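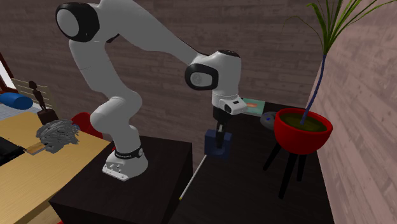
Zollanceの新しいアルバム「Hurkorow」は、初めて聴く人にも勧められますか。

静かな曲が好きな人には勧められます。速い曲だけを聴きたい人には、前のアルバムのほうが合うと思います。

発売日は2020年8月26日でした。私はその夜に全部聴いて、次の朝にもう一度聴きました。感想を少しずつ書きます。日本語は私の母語ではないので、変な表現があったら教えてください。

最初に書いておきますが、私はこのバンドのファンです。ですから公平な批評ではありません。でも、好きなバンドだからこそ気になる点もありますので、それも書きます。

全8曲です。前作は曲が多くて、後半で集中が切れることがありました。今回は短くて、最後まで座って聴けました。長さについては、とても満足しています。

1曲目はオルガンだけで始まります。ギターがなかなか入ってきません。シンフォニックメタルのアルバムでは、最初に大きな合唱を置くことが多いと思いますが、その合唱が出てくるのは曲の終わりだけです。最初は少し物足りないと感じました。二回目に聴いたとき、この待つ時間が好きになりました。

2曲目でやっといつものZollanceになります。ドラムが速く、弦楽器が細かく動いて、サビで声が高く上がります。ライブで聴いたら、きっと泣きます。

歌の録音について。今までのアルバムでは、声が楽器の後ろに隠れているように聞こえました。新しい作品では声が前に出ています。息を吸う音も残してあります。私はこの息の音が好きですが、友人は「気になる」と言っていました。好みが分かれるところでしょう。

低い声、いわゆるデスボイスは減りました。3曲目と7曲目にしかありません。前は「きれいな声と怖い声が交代する」という形がほとんどの曲にあったので、それを期待していた人は残念かもしれません。私も少し残念です。ただ、7曲目の使い方は本当に上手です。

4曲目はバラードです。正直に書くと、この曲だけは飛ばしたくなります。メロディーが前作のバラードによく似ていて、ピアノの和音の順番も同じに聞こえます。似ていること自体は悪くありません。しかし前作のほうが良い曲なので、つい比べてしまいます。 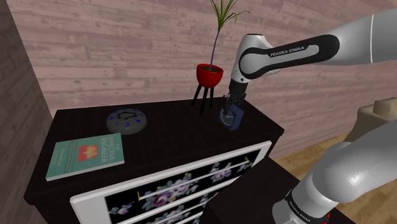 4曲目は飛ばさないでほしい、あの曲は5曲目の前奏として聴くものだ、というのがEuan Aitkenの意見でした。バラードの最後の和音が解決しないまま終わって、次の曲の最初の音で解決するのだそうです。

この返事をもらって、4曲目と5曲目を続けて聴き直しました。確かにその通りでした。私は4曲目を途中で止めていたので、つながりを聞いていませんでした。恥ずかしいです。教えてくださってありがとうございます。

それでも、バラードの真ん中の部分は長いと思います。ここは意見を変えません（すみません）。

5曲目は、アルバムの中で一番好きな曲になりました。拍子が何度も変わるのに、頭を振ることができます。これは不思議です。手で拍子を取ろうとしたら途中で分からなくなって、あきらめてもう一度最初から聴きました。

ギターソロはとても短いです。短いですが、歌のメロディーをもう一度弾いて、最後の音だけを変えています。こういう控えめなソロが書けるギタリストは、若いころは速く弾いてばかりいた人が多いという印象があります。印象だけで、根拠はありません。

6曲目には楽器だけの長い部分があります。Kundowの初期の作品が好きな人は、たぶん喜びます。重いリフの上に笛のような音が乗って、民謡に近い旋律になります。歌詞カードに楽器の名前が書いていないので、何の音かは分かりませんでした。ご存じの方がいたら教えてください。

歌詞について。英語の歌詞ですが、私は英語も母語ではありません。辞書を使いながら読みました。海で家族を待つ人の話が、全部の曲に少しずつ出てくるようです。「灯」という意味の言葉が繰り返されて、最後の曲ではその言葉が出てきません。私の読み方が深すぎるかもしれません。

音質の話もします。イヤホンで聴くと低音が多すぎます。特に7曲目はベースとバスドラムが混ざって、合唱が聞こえにくくなります。部屋のスピーカーで聴くと、この問題は小さくなりました。イヤホンの人は低音を少し下げてみてください。

最後の8曲目は一番長い曲です。こういうバンドは最後に長い曲を置くものだと言われますし、「またか」と思う人もいるでしょう。でも私は、毎年同じ季節に同じ料理を食べるのがうれしい人間です。同じ形でも、それを作れるのがこのバンドだけなら、また食べたいです。

合唱の最後のところで、指揮者が急に手を止めたように音が消えます。残響だけが少し残ります。私はここで再生が壊れたと思って、画面を見てしまいました。

買い方についての質問が来たので書きます。私は中古店Baxterの通販で予約しました。新品も扱っています。このアルバムの値段は忘れてしまいましたが、一緒に頼んだ古いシングル集は1245円でした。盤に傷はなく、ケースの角が少し欠けていました。

点数をつけてくださいという返事もいただきました。点数は苦手です。100点満点で何点と書くと、次の作品と必ず比べることになって、聴くのが苦しくなります。前作より多く聴くだろう、という答えで許してください。

初めての方は、2曲目、5曲目、6曲目の順番で聴くと入りやすいと思います。そのあとで1曲目から通して聴いてください。4曲目も飛ばさずに、です。

一つ訂正します。さっき「デスボイスは3曲目と7曲目にしかありません」と書きましたが、8曲目の合唱の後ろにも小さく入っていました。スピーカーの音を大きくして、やっと気がつきました。

3曲目について何も書いていないことにも気がつきました。忘れていたというより、まだ言葉が見つかりません。リズムは行進曲のようで、歌はずっと低いところにあります。サビが来ると思ったら来ません。嫌いではないのですが、どう聴けばいいのか迷っています。

3曲目が好きな人がいたら、どこが好きか書いてもらえませんか。それを読んでから、もう一度聴いてみます。

明日は仕事が早いので、今夜はここまでにします。前作のバラードを聴いてから寝ます。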